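Chapter 5
Team Operations in Competitive Gaming

After reading this chapter, you should be able to describe the main staff roles in a professional esports organization, explain how a team house differs from a training facility, and identify the costs that remain fixed when a roster changes.

5.1 The Organization Behind the Roster

Spectators usually know a team by its players. The players, however, are only one part of the organization. A club that enters a league must also employ or contract with coaches, analysts, a general manager, and people who handle travel, meals, equipment, and housing. In this chapter, the term "operations" refers to all work that supports competition but does not take place during a match.

Consider Lekwood, a club that fields rosters in two games. In its first season, the general manager arranged practice matches, booked flights, and paid the household bills. Practice was canceled on several days when the manager was traveling. Before the second season, the club created the post of operations coordinator and gave it control of the schedule and the house budget. The coaching staff kept control of what was practiced and with whom.

5.2 Housing and Daily Living

Many clubs have housed their players together. A team house places bedrooms, practice stations, and common areas under one roof. It shortens travel time and makes late practice easier to arrange. It also makes the club responsible for matters that most employers never see, among them groceries, cleaning, laundry, and repairs.
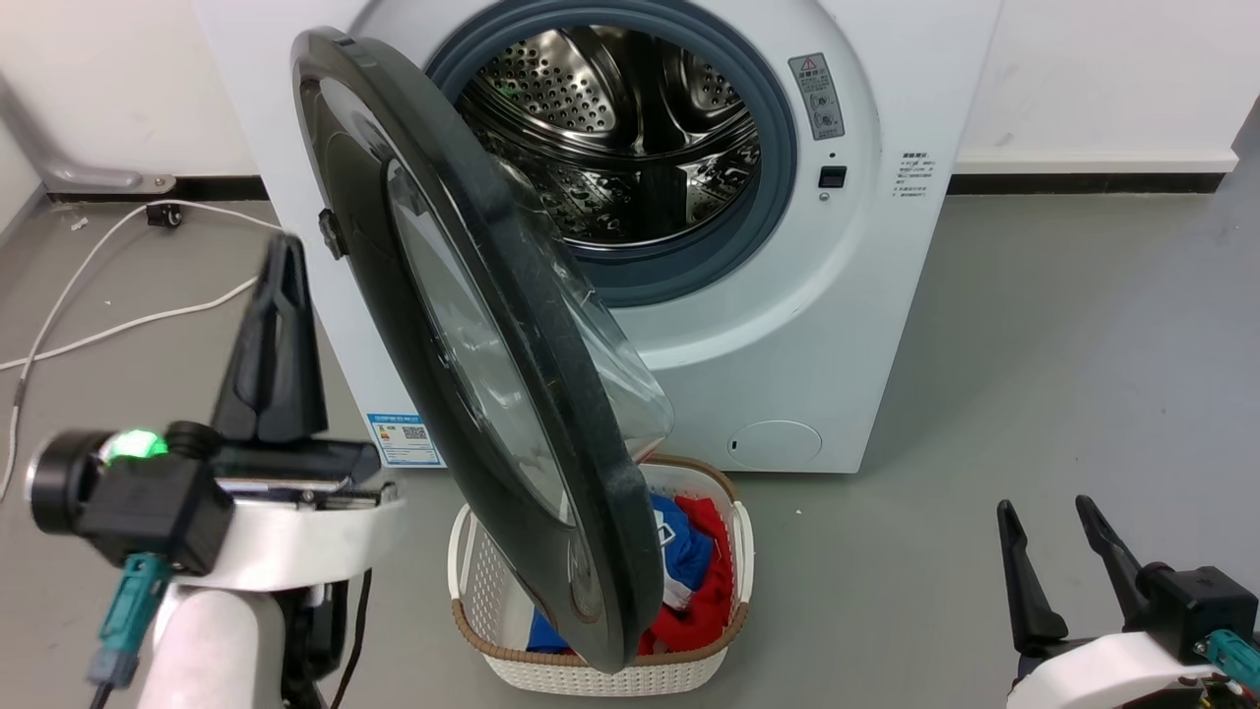 Figure 5.1 A front-loading washing machine with the door open.

A training facility separates work from home. Players live in their own apartments and report for practice at set hours. The Cenbridge league allows either arrangement but requires each club to state in writing which household costs it will pay. Clubs must file this statement in November, before contracts for the next season are signed.

5.3 Fixed and Variable Costs

A fixed cost does not change with the number of players or matches. Rent on a house is fixed for the length of the lease. A variable cost rises or falls with activity. Meals and airfare are variable. When Burkeline released three players in the middle of a season, its meal costs fell within the month, but its rent and internet service did not.

Key Terms

fixed cost
operations
team house
training facility
variable cost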